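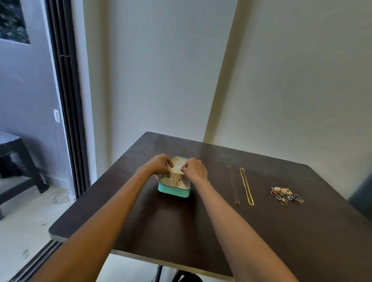

Sustcombe School of Household Studies
Care and Storage of Personal Effects
Handout 4: Sorting and Storing Jewelry
Course instructor: Lindalva Brito
Practical sessions: Tharun Nambiar

Scope of this handout

Students should read this handout before the practical session. It covers the storage of everyday jewelry in small compartment boxes, the handling of fine chains, and the written record required for the unit. Repair, valuation and the cleaning of antique pieces belong to the second half of the course and will not be discussed at the bench.

4.1 Preparing the work surface

A plain, flat table is sufficient. A dark top is preferred for fine chains, as a thin link or a small stone is easier to find against it. The table should be cleared and wiped with a dry cloth. Sleeves should be pushed up above the wrist, and bracelets and watches removed. Work well in from the edge. Rings roll.

4.2 Emptying the box

Open the box fully before removing anything. Take out necklaces first, then bracelets, then rings, and leave earrings until last. Pieces are to be laid down by type. Necklaces are placed side by side, each drawn out to its full length with the pendant, if there is one, at the end nearest the worker. Rings may be kept together in one group at this stage and separated later.

A chain that will not draw out straight should not be pulled. Set it flat, find the knot, and ease it apart from the outside with two blunt pins. Students who cannot free a knot within a few minutes should set the chain aside and inform Mr. Nambiar.

4.3 Checking the interior

Once the box is empty, examine the lining and the tray. Pale linings show tarnish marks and makeup quickly. Press lightly along each partition with a fingertip to see whether it has lifted. If the tray is removable, raise it evenly with both hands, one on each side; lifting from a single corner will bend the dividers. If it resists, assume that it is fixed and leave it in place.

Dust is removed with a soft dry brush. Water and household sprays are not used on fabric linings. On boxes closed by a zipper, brush the teeth as well, and run the slider once around before anything is put back.

4.4 Assigning compartments

Small square or rectangular sections suit rings, studs and loose pendants. Place no more than 2 rings in one section, and keep rings with raised settings apart from plain bands. Silver and gold should have separate sections where space allows. Darkened silver is stored by itself until it has been polished.

Fine chains are fastened before storage, laid in a long loop, and folded once onto a strip of tissue. Heavier chains may be coiled. A fine chain and a heavy chain must never share a section.

4.5 The storage record

Each student completes a storage record, listing every piece, its metal as far as can be judged by eye, its condition, and its compartment. The model record prepared by Ivone Medeiros is kept in Room 410 and may be copied by hand. Where the metal is uncertain, write "yellow metal" or "white metal." Do not guess at stones; "pink stone, raised setting" is an acceptable entry.

Assessment

The record is submitted with a written account of not more than 2,000 words explaining the arrangement chosen. Both are due at the Sunday session. Late work should be discussed in advance with Nayara Moura at the course office.

Reading

Queiroz, Aparecida. Small Things Kept Well, chapter 2. Guerra Course Readers.
Bench Notes on Chains and Clasps, available at the course office.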